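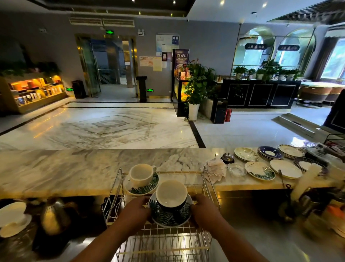
Leaf cup, leaf saucer, wire rack. The counter at Ballau, mid-morning.

Let cafes keep their mismatched plates. That's the whole argument, you can stop reading if you're busy, I am too.

I bring it up because Shiela Dizon, who I've shared a lot of coffee with over the years, sent me an article last week saying the mixed-china look is over. Tired. Grandma stuff. The new thing is one plate, one cup, one color, usually the gray of a wet sidewalk. Stackable. Forty of everything out of a catalog, and when one breaks you order another and it comes in a box with too much paper.

Fine for an airport. I don't want it where I sit down.

Look at that counter again. Deep blue plates with white centers. A cream one with gold on it. Navy rims in one stack, a green leaf plate with some cursive lettering, one plain white thing that goes with everything and nothing. And in the rack a palm-leaf cup, navy outside, next to a cup that's white all the way through, and both of them on leafy saucers. Somebody picked those. Maybe not all at once, maybe not with any plan, but there was a person in a store at some point holding a cup up and going yes, this one.

You can feel that when it gets put down in front of you. I'm sorry but you can. A cup with leaves on it says slow down a little. A gray cup says are you done with that.

Now the complaints, which I've heard, mostly from my brother-in-law, who ran the kitchen at a lunch place in Trirkthorpe for 14 years and has opinions. They don't stack. True! Different rims, different depths, you get a leaning tower and then you get a broom. They're slower to put away. Also true. Patterned china can fade if you're rough with it, and gold trim you can't put in a microwave at all, he's seen it, there were sparks. And new hires put the wrong cup on the wrong saucer and it wobbles all the way to the table.

Okay. So have fewer of them. Wash by hand if you must. A small wire rack at the end of the counter, a towel, a person paying attention for 2 minutes. I waited tables at Ngcobo the summer after college and we had a machine the size of a car and still everything came out with spots, so don't tell me the matching stuff takes care of itself.

And the wobble thing is a training problem, not a china problem. Put the leaf cup with the leaf saucer. A kid could do it. It's kind of a nice job, to be honest, the one part of closing up I never minded.

What I really dislike is the word "curated," which the article used four times. A shelf of plates isn't a museum. It's allowed to have a plain white one in it becuase the old one cracked in May and that's what was at the thrift store. It's allowed to share a counter with a bell and a heap of paper slips. I like seeing the slips! Means people are ordering food.

Jellalano switched last year, by the way. All one color now. The coffee is the same, I've had it since, same beans, same guy. I drink it faster and I leave. Maybe that's what they wanted, more turnover, and if so well done, it works on me.

Anyway Shiela disagrees, she thinks I'm romantic about crockery and that nobody picks a cafe by its saucers. I do. I've walked an extra 14 blocks for the right cup and would of gone farther if it wasn't raining.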